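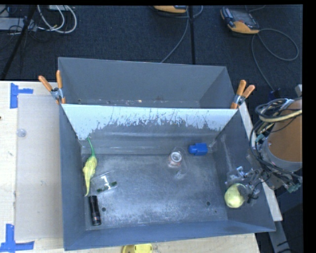

The gray bin on the table, divider clamped in, with a few things in the big end.

Hello again, and welcome to the bin page! I'll add to it when I get the time (probably July, when the Nikstead sale is over and I have my evenings back).

The bin came out of the old Jerari hardware store when they cleared the back room. It was sitting under a shelf full of hinges and I fell for it right away. Kamrul Biswas had already put his name on most of the metal shelving, but he let me have the bin for a jar of pickled lemons, and I still think I got the better deal. There was a parts list folded up in the bottom, dated 1964, with prices penciled in. I don't know if the bin is that old. The list is in a frame in my hallway now and people ask about it more than they ask about the family photos.

The divider
I love the divider more than is reasonable. The narrow part at the back is for things that have to go somewhere else (to a neighbor, to the repair table, back to whoever lent them to me) and the big part at the front is for everything I haven't made up my mind about. It's a simple setup and it has saved me so many arguments with myself. If the back part is empty, I can go and have my coffee.

The clamps
Plain spring clamps, the kind with orange tips on the handles, one at each end of the divider. I've had people suggest screws, and brackets, and Ngọc Quan drew me a very nice little sliding rail on the back of an envelope. But I like being able to squeeze two clamps and shift the whole thing over when I've got something long to fit in. I did try binder clips once. Please don't try binder clips.

The scrapes
Yes, the metal is scuffed, and yes, I'm leaving it that way! Poonam Bhatia offered to repaint the whole thing for me and she'd do it beautifully, but then I'd be nervous about dropping a wrench in it. The front floor has gone all mottled from years of stuff sliding around, and that pale band near the top of the divider with the ragged lower edge is my favorite bit. It looks like a shoreline on a map.

The flashlight
Black, ribbed, good in the hand. Every bin, drawer and glove box I've ever sorted has had a flashlight in it, and I've come to think of them as something houses grow. My rule is one per floor plus one for the car, and the rest go to the swap shelf with batteries taken out and taped alongside in a twist of paper. I'm well over my rule at the moment. Abdelilah Ait Brahim says he'll take as many as I can give him for the allotment sheds, so that's where the next lot is going.

The yellow-green toy
I'm so fond of this lumpy thing, with its bright green stem at one end and a pointy yellow tip at the other. Toys are the hardest part of any sort for me. Tools I can be sensible about, but hand me a toy and I start remembering some afternoon on somebody's rug and there goes the hour. What I do now is put them in the big side of the bin and leave them there until I've done all the boring stuff, and then I'm usually tired enough to be fair about it.

The clear packages
Clear plastic is a mixed blessing. You can see there's something inside, so you don't open it, so it goes back in the pile, so you meet it again next year. I've started giving every clear package two sorts, and if I still haven't found a use for it the second time around, it goes to the swap shelf. I save the sturdier packaging for seeds and picture hooks, and the thin crackly kind goes straight out.

Where it all goes
The swap shelf is inside the side door of the Uniyal building, on the left past the coat pegs. It's open whenever the front door is. There is a notebook on a string, and it's up to line 729 as I write this, so somebody is taking all these egg timers home! Please write down what you leave, even if it's only "box of bits." Larger things need a word with me first, and nothing with a cord that's been chewed.

Still looking for
A second bin, same sort of shape, any condition. I've seen a few through Jolness but they wanted 100 dollars apiece and I'm not that far gone yet. Also a flat tray that would sit across the top, and the lid of a blue enamel pot that I'm fairly sure I gave away by mistake last winter. If you have it, keep it until you're done with the pot you put it on, and then let me know.

Alfie Rudd
Page put up May 26, 2018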